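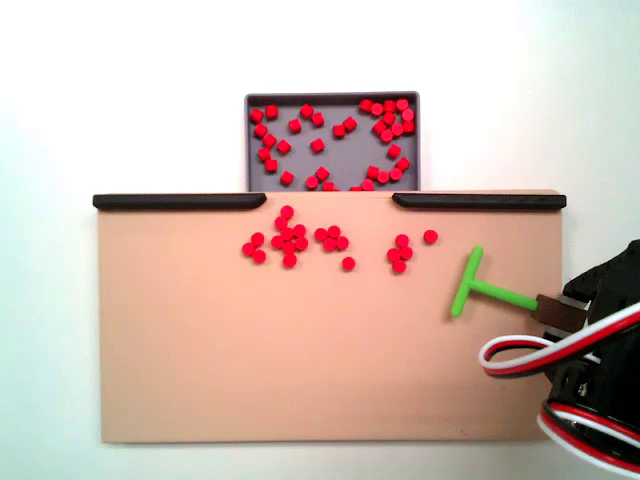 ヴェヴァドソープ卓上遊戯会だより 第136号

押して、詰まらせて、やり直す

7月の例会は「クロカウ」の回だった。赤い駒を板の上で押し、奥のすき間から灰色のトレイへ送り込む。遊び方の説明はこの一文で終わる。先月の交易ゲームが説明だけで夕食の時間まで食い込んだことを思えば、会としては大きな進歩と言っていい。もっとも、説明が短いゲームは言い訳も短くなるので、負けた人には少々つらい回でもあった。

場所はいつものクランドン会館4号室。開始は午後2時、実際に始まったのは午後2時半である。遅れた分は、机をどちら向きに置くかの議論に使った。窓側に向けるとまぶしい、壁側に向けると見物人が入れない、というおなじみの対立で、結局は最初に置いてあった向きに戻った。

駒について

駒は背の低い円柱形で、上が平らになっている。赤一色で、数字も印も付けないのが当会の流儀である。どれが自分の駒かという問題が起きないかわりに、どれが自分の失敗かもわからなくなる。初参加の方から「強い駒はどれですか」と質問があったが、全部同じ強さです、とお答えした。全部同じ弱さです、のほうが正確だったかもしれない。

円柱なので、立っていれば滑り、横になれば転がる。この二つの性質が一つの駒に同居しているところが厄介だ。慎重な人は立てたまま押そうとして遅くなり、大胆な人は倒してしまって、駒が思わぬ方へ散歩に出る。倒れた駒は手で起こしてよいことにしているが、そのあいだ時計は止めない。起こす手つきが丁寧すぎる方がいて、何かの作法かと思って見とれているうちに時間切れになった。

レールの憎らしさ

板の奥には黒いレールが左右に渡してあり、まんなかだけが開いている。レールの角は丸く、すき間に近い端は細くなっている。このおかげで駒がするりと中央へ導かれる、と当会の手引きには書いてある。書いたのは私だ。撤回はしないが、「導かれることもある」に直しておきたい。

実際に押してみるとわかるが、一つや二つなら素直に通る。問題は欲を出して束で押したときで、先頭がすき間にかかった瞬間に後ろが左右へふくらみ、レールにべったり張り付いて動かなくなる。電車の扉の前に全員が立っている、あの状態だと思ってもらえばいい。中へ詰めてくださいと言いたくなるが、駒には聞こえない。聞こえたところで、たぶん詰めない。

レールに張り付いた駒は、一度手前に引き戻してから中央へ寄せ、押し直すのが早い。早いのだが、せっかく奥まで運んだものを手前に戻すのは気分が悪い。そこで多くの方が横からちょいちょいと突いて済ませようとし、隣の駒まで巻き込んで、傷を広げていた。人生経験の豊かな会員ほどこれをやる。理由は考えないことにした。

トレイの側の事情

すき間を抜けてしまえばもう安心、というのも初めのうちだけである。トレイは浅く、入口は一つしかない。入ってすぐの場所に駒がたまると、次の駒が入れない。奥の隅まで届くように勢いをつけると、今度は手前の板で列が乱れる。

トレイの中の散らばり方には押した人の性格が出る、と言い出した会員がいて、そこからしばらく性格診断の時間になった。片側の隅に固まる人はせっかち、縁に沿って並ぶ人は几帳面、まんなかにぽつぽつ残る人は優柔不断なのだそうだ。根拠はない。ただ、優柔不断と診断された方が「そうかもしれないし、そうでないかもしれない」と答えたので、一同たいへん納得してしまった。

当日の成績

今回は、板の上に散らした駒をすべてトレイに送り終えるまでの時間で競った。制限時間は15分。そんなにいらないだろうという声もあったが、使い切った方が複数いたので、いらないと言った方々には反省していただきたい。

一位はンゴジ・ワチュクウさん。手前から大きく寄せて細い列を作り、その列を崩さずにすき間へ通していくという、見ていて腹の立つほど無駄のないやり方だった。秘訣をうかがうと「急がないこと」とのお返事だったが、ご本人は会場でいちばん速かったので、何の参考にもならない。もう少し粘って聞いたところ、すき間を見ずに、列のいちばん後ろを見て押しているという話が出てきた。翌週、自宅の食卓で豆を使って試してみたが、豆は丸すぎて食卓から落ちた。ワチュクウさんに責任はない。

二位はレイナルド・サラザールさんで、一位との差は39秒。サラザールさんは途中まで首位だったのに、残り少なくなった駒の一つがどうしても板の端から離れず、それにかかりきりになった。「ほかを先にやればよかった」とは本人の弁である。見ていた全員がそう思い、何人かは口にも出していたのだが、競技中の助言は禁止なので、あれは独り言だったということにしておく。

三位以下は掲示のとおり。掲示を剥がして持ち帰った方は、次回までに戻してほしい。順位は剥がしても変わらない。

筆者の成績も書いておかないと公平を欠くだろうから書くと、下から数えたほうが早い。出だしは順調で、大きなかたまりを一息にすき間の前まで運び、拍手までもらった。そのかたまりがそこで詰まった。以後の時間は、自分で築いた渋滞を自分で解消する作業に費やされた。道路行政に携わる方々への敬意が少し増した。

ルールの改定について

例会のあと、喫茶セオに移って改定の相談をした。コーヒーが出るまでにまとまったのは次の二点である。

板から落ちた駒は、落ちた位置に最も近い板の縁に戻す。今まではすき間の前に置いてよいことになっていたので、わざと落とす人が現れる前に手を打った。現れていた、という説もある。

押す道具は自由とする。ただし一度に使えるのは一つまで。定規、本の背、名刺入れは可とした。両腕で囲い込む方式は、絵としては大変面白かったが、今回限りとさせていただく。

コーヒーのあとにもめたのが、すき間にまたがって止まった駒の扱いだ。半分入っていれば入ったとみなすのか、縁を完全に越えなければ認めないのか。ワチュクウさんは「時計を止める前に押せばいいのでは」と言い、それはまったくそのとおりなのだが、そのとおりのことを言われると議論というのは盛り下がるもので、三十分ほど聞こえなかったふりをして続けた。結論は次回に持ち越しとなった。当面は、上から見てトレイに完全に収まっているものだけを数える。

あとかたづけのこと

小さい駒を使う回のあとは、毎回どこかから忘れ物が出てくる。今回も袖口、鞄の外ポケット、ほかのゲームの箱から赤い駒が見つかったと連絡をいただいている。お手元で見つけた方は、受付横の空き瓶に入れておいてください。名前を書いた紙を添えるには及ばない。むしろ書かないでいただけると、こちらも詮索せずに済む。

それから、駒をしまうときは袋の口を閉じてから棚に上げてほしい。棚に上げてから閉じようとした方がいて、かたづけが最初からやり直しになった。ご本人は「もう一回遊べましたね」と前向きだったが、残って拾っていた者たちの顔はそれほど前向きではなかった。

板は立てかけずに平らにして棚の下段へ。レールの側を奥にすると、出すときに引っかからない。トレイは板の上に重ねてよい。トレイの中に飴の包み紙を入れるのはやめてほしい。あれはごみ箱に似ていないと思うのだが、似ていると感じる方が毎回いるようだ。

家で練習したい方へ

問い合わせがあったので書いておくと、必要なのは平らな板、細長いものが二本、浅い入れ物、同じ形の小さなもの、以上である。二本のあいだを駒三つ分ほど空けて置けば、それらしくなる。広く空けると簡単すぎて飽き、狭くすると家族との関係が悪くなる。駒のかわりにペットボトルの蓋を試した方は、なかなか具合がよかったとのこと。おはじきは重なるので不向きだった。豆については先に述べた。

練習するなら、まず三つか四つから始めるのをおすすめする。かたまりを押すときは真後ろから当て、先頭がすき間にかかったら一度力を抜く。抜くと列が勝手に落ち着くことがある。落ち着かないこともある。そのときは諦めて引き戻す。サラザールさんは端に残った駒だけを相手にする練習を毎晩しているそうで、雪辱への意気込みは十分だが、端に残さない練習のほうがよいのではないかと、ここに独り言として記しておく。

次回の予定

次回も午後2時から4号室で。前半はクロカウの続きで、二人一組の部を初めて設ける。一人が板の手前から押し、もう一人は口だけ出す。途中で交代すること。口を出す側に応募が偏っているので、押す側をやってもよいという方は早めに知らせてほしい。

後半は自由卓とする。先月の交易ゲームの再戦を希望する声が一件届いている。説明は事前に読んできてください。私も今度は読んでいきます。

湯呑みは各自持参、お菓子は粉の落ちないものを。先日のきなこは大変おいしかったが、板の上の駒の滑りが変わってしまい、後半に押した方から正式な抗議を受けている。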